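Sports > Basketball > Regional League

Print this page | E-mail this article

Ramwood visit Lundow on Tuesday with second place still open

Ramwood will play Lundow on Tuesday in the last week of the regular season of the regional basketball league, and the winner will finish in second place. Tip off is at 7:30 p.m. at the Lundow municipal gym. The doors open one hour before.

The two teams come to this game with the same record, 14 wins and seven losses. Odlow is already sure of first place after its victory last weekend and will have the home court until the end of the playoffs. The second place is also important, because the team which gets it will play the first round at home against the seventh team. The third team also starts at home, but in the semifinal it would have to travel.

Lundow won the first meeting between the two teams in the fall by five points, 78-73, in a game that Ramwood was leading until the middle of the fourth quarter. The rules of the league say that when two teams have an equal record, the results between them are counted first. This time it will not be necessary to make such a calculation for the second place, as one of the two must win on Tuesday. There are no ties in this league and overtime periods are played until there is a winner.

Amna Kakakhel, the head coach of Ramwood, said after practice that her team has prepared for this game in the same way as for the others.

"We know how they play and they know how we play," Kakakhel said. "In the first game we made too many mistakes with the ball in the last six minutes. We have worked on this. I don't want to speak about the playoffs before we have finished the regular season."

Ramwood has won four of its last five games. The only defeat in this period came on the court of Odlow, 81-66, when the team was without its starting center. She had a problem with her left ankle and missed two games, but she returned last weekend and played 22 minutes in the victory against Mai. Kakakhel said she is ready to play on Tuesday, and that the number of minutes will be decided during the game.

The backup point guard will not be available. She has a broken finger and will be out until at least the second round of the playoffs. In her place the coach has used a player from the junior team, who scored six points against Mai and had three assists.

For Lundow the last weeks were more difficult. The team lost three games in a row and fell from first place, and then it won the last two, both at home. Its defense is still the best in the league — no other team has allowed fewer points per game — but the shooting from long distance has not been good. In the last game Lundow made only three of 19 attempts from behind the three-point line and won mostly thanks to rebounds and free throws.

Lundow has lost only twice on its own court this season. The gym has 700 seats, and by Monday evening only 40 tickets were left, according to the club. The remaining tickets will be sold at the main entrance. Children under ten enter free but must sit with an adult. The club asks visitors to come early, as the small parking lot behind the gym is closed for repairs and the cars must be left on the street or at the railway station.

The largest crowd in the league this season was 1045 people, who came to see Odlow play against Lundow in the bigger arena in Odlow. Odlow won that evening after overtime.

Supporters of Ramwood can travel by bus. It leaves from the front of the Ramwood sports hall at 5:45 p.m. and goes back roughly half an hour after the end of the game. Places must be reserved at the club office, which is open until noon on the day of the game. 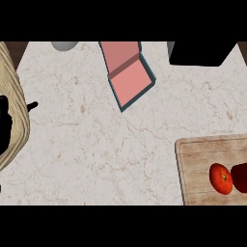

A marble countertop with a woven basket at its left edge.

In the other games of the last round, Odlow receives the sixth team in the standings and is expected to rest some of its starters. Mai plays away and needs a victory to stay in eighth place, the last one that gives the right to play in the playoffs. If Mai loses, it must wait for the result of the team in ninth place, which plays at the same time. All games of the last round start at 7:30 p.m., as the league does not want any team to know the other results before its own game.

The first round of the playoffs is played as best of three games. The better placed team plays the first game at home, the second one away and the third, if it is needed, at home again. The semifinals and the final are best of five. The league will publish the complete schedule on the morning after the last round, and the final must be finished before the middle of June.

Ramwood has not played a semifinal in the last three seasons. Last year it finished sixth and lost in the first round against Lundow in two games, 70-64 and 83-71. Seven players from that team are still in the squad. Lundow has kept the same starting five but has a new coach, who came in the summer and changed the offense to a faster style.

The game will be shown on the internet page of the Lundow club without commentary, starting from 7:20 p.m. The final score and the statistics of the players will be on the league page later the same evening.

Print this page | E-mail this article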